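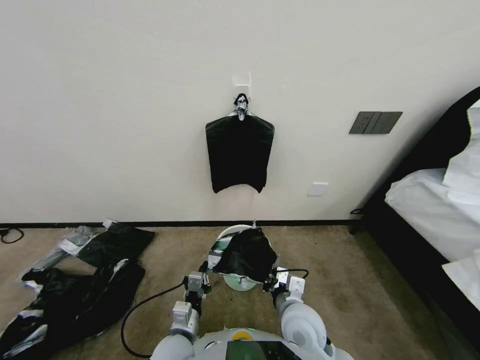 El cine independiente y la letra pequeña del milagro

Cada temporada de festivales trae su fábula. Una película rodada con cuatro duros, por un equipo que dormía en casa de los padres de alguien, llega a una sala llena y sale de ella con distribuidor. Este año la fábula se llama Trornora, y antes de sumarme al aplauso me gustaría hacer algunas preguntas.

La película se proyectó en agosto en el festival de Windthorpe, dentro de la sección dedicada a primeras obras. Dura 78 minutos y cuenta el regreso de dos hermanas al pueblo donde su padre llevaba un cine de verano. Tiene cosas buenas. La secuencia de la cabina, con las dos discutiendo a oscuras sobre quién se queda con el proyector, está escrita con oído y montada sin prisa. El último tercio, en cambio, se apoya en una partitura que le dice al espectador lo que debe sentir en cada plano, y hay un monólogo junto al río que cualquier editor con algo de carácter habría dejado a la mitad.

De eso se ha hablado poco. Lo que circula es el relato de la producción. Según el dossier de prensa de Skaren, la productora, el rodaje se completó en 66 días «sin estructura industrial alguna». La frase ha pasado tal cual a media docena de reseñas. Yo me quedé a leer los créditos y encontré una empresa de alquiler de ópticas, un estudio de sonido con sede propia y dos asesores de guion. Ninguna de esas cosas tiene nada de malo. Lo que me incomoda es que se escondan, como si contratar a un buen técnico de mezclas restara pureza a una película.

También se insiste mucho en el público. Skaren habla de 600 espectadores puestos en pie en el pase de Windthorpe. Estuve en ese pase. Hubo una ovación cálida, con bastante familia y equipo en las primeras filas, y hubo gente que se marchó durante los créditos para alcanzar el último autobús. En un festival se aplaude casi todo. Las ovaciones se cronometran, se redondean hacia arriba y acaban impresas en el cartel.

El acuerdo con Bellamy merece otro párrafo. La distribuidora anunció que estrenaría Trornora «en salas», y así se ha titulado la noticia en todas partes. El comunicado completo concreta algo más: dos semanas en un circuito limitado y, después, venta a plataformas. Es una salida razonable para un drama pequeño sin caras conocidas. Pero quien financie su próxima película convencido de que ese es el camino normal hacia las salas comerciales debería leer el comunicado hasta el final, y pedir además que le enseñen cuánto queda para los autores una vez descontadas las copias y la promoción. Pregunté a Skaren por esa cifra. Me contestaron con otro ejemplar del dossier.

No dudo del esfuerzo de quienes la hicieron. Se nota en los decorados, en los diálogos ensayados hasta que suenan a familia, en la decisión de filmar el cine de verano vacío y dejar que se oigan los grillos. Dudo del envoltorio. Cuando una película se vende por lo que costó no hacerla bien del todo, la crítica tiende a bajar la vara, y los siguientes debutantes aprenden que conviene trabajar la anécdota antes que el tercer acto.

Trornora se estrena el 27 de septiembre de 2018. Vayan a verla si les interesa el drama familiar y toleran la música. Llegará a las plataformas más adelante, en fecha que Bellamy no ha querido precisar.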